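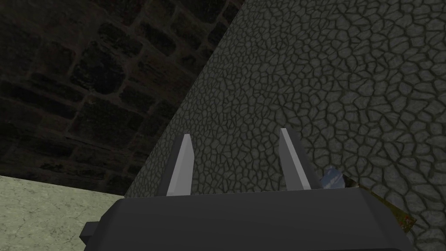 I get the same questions about the Widero walk over and over, mostly from people who found my trip report and then wrote to me at midnight with their flights already booked (I love you all). So I've put my answers in one place. Last updated 6 April 2021.

## Where does the trail start?

In Driken, behind the old ferry office. There's a green board with a map on it, and the map is wrong about the first fork, so go left even though it tells you to go straight. The path on the right goes to a quarry. I've seen the quarry. It's a quarry.

## How long is it?

It's 98 kilometers from Driken to Hemden if you stay on the main route and skip the lighthouse detour. I did it in six days and I'm slow, I stop for every bakery and most dogs. My friend Gijs Baert did it in four and says he'd never do that again, his feet looked terrible in Hemden and he spent the whole train ride home with his boots off.

## Do I need to be super fit?

No! The first day is flat. The second day is the hard one, with a climb of 600 meters that starts right after breakfast, and after that you just go up and down along the cliffs. If you can walk all day with a backpack and still be nice to people at dinner, you'll be fine.

## Should I walk it the other way around?

You can, and then the big climb becomes a big descent near the end, when your knees are already tired. The wind was also in my back most of the time going toward Hemden. I'd start in Driken.

## Where did you sleep?

A mix. Two nights in my tent, the rest in guesthouses. My favorite by far was Van den Broek, the tall yellow house above the harbor on day three. Ask for the attic room. It has a sloping ceiling that I hit my head on both evenings (yes, I stayed an extra night, it rained and there was soup). They don't do online booking, so you have to call, and they only pick up in the morning.

## Can I camp anywhere I like?

Not along the cliffs, there are signs and they mean it. There are small campsites at the end of days one and four. The one on day four has hot showers that take coins, so keep some change in your pocket. I didn't, and had a very short cold shower instead.

## What did the whole thing cost you?

I spent 247 euros, with food and beds and the bus to Driken, but without my flight. Camping every night would bring that down a lot. Eating less cake would too, I guess.

## When is the best time to go?

I went in late spring and it was light until very late, with flowers all over the cliffs and hardly anyone on the path. Someone asked me about January. Most guesthouses are closed then, and the little ferry over the inlet doesn't run, so you'd have to walk all the way around on the road. I wouldn't.

## Is there food along the way?

Every day except day two. Buy your lunch and something sweet in the village the evening before, because the shop opens after you'll want to leave. On the other days you'll pass a café or a shop around lunchtime. The one on day five looks closed from the front, just go around to the garden side.

## What about water?

I carried two liters and filled up wherever I ate. There's a tap at the chapel halfway up the climb, but I don't know if it's on all year.

## Did you go alone? Did you feel safe?

I started alone and felt completely safe the whole time. On the second evening I met Zsófia Vass, who had taken the wrong fork (quarry!) and arrived three hours after me, covered in dust and laughing about it. We walked together to Hemden and we still send each other pictures of our lunches. The only moment I didn't like was a narrow bit on day four, just after the second gate, where the path runs close to the edge. It takes five minutes. If you're scared of heights, there's a farm track inland that meets the path again further on.

## Is there phone signal?

In the villages yes, in between hardly ever. Download your map before you leave Driken.

## Can I bring my dog?

Yes, on a leash, and there are sheep nearly everywhere. Check with the guesthouses first. Van den Broek takes dogs, or at least there was a very big one asleep in the hallway at breakfast.

## How do I get back from Hemden?

There's a train, and the station is on the far side of town, a good half hour on foot from where the trail ends. The last one leaves earlier than you'd think. I missed it and ended up eating fries on the sea wall, then took a room over the pharmacy and caught the first one the next morning.

## Can you send me your GPS file?

Sure, leave a comment under the trip report with your email in the email field and I'll send it over. It includes my quarry detour, so please don't follow that part.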